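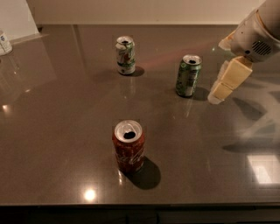
Notes to go with our visit to the Meireles open day

Welcome back, everyone, and thank you for being such good company on the bus. These notes cover the kitchen counter demonstration and the talk that went with it. I've tried to put down the parts that were hard to hear from the back, so forgive me if I go over things you caught the first time.

The task was clearing drink cans, and it sounds almost too simple to bother a robot with. Eduardo Carrilho, who led the session, spent some 20 minutes talking us through why it isn't. An opened can is light and its wall is thin, so a grip that would be fine on a full one can crush it. The arm has to close gently, feel that it has hold of something, and lift straight up in case there is still soda inside.

Then there is the matter of seeing. A glossy dark countertop behaves a little like a mirror - a can standing on it has a reflection underneath and a shadow off to the side, and the lights overhead leave bright spots of their own. Software that looks only at color may take a red reflection for part of a red can. Rui Cordeiro's group handles this with depth, asking how far away each point is before asking what it belongs to. He was very patient with our questions on this, and I hope you wrote down his answer about shiny lids, as mine is mostly a scribble.

Words to know for next time:

Gripper: the "hand" at the end of the arm. Two block-shaped fingers are plenty for a can.
Approach: the path the gripper takes before it touches anything. Coming in from the side can knock over a neighbor.
Clutter: other objects close to the one you want.

For homework, please read chapter 2 of the reader and write a page on which can you would have the arm pick up first, and from which direction. A sketch of the counter seen from overhead is welcome, and it doesn't have to be pretty! Bring it to room 31, where we'll compare answers before we start on force sensing.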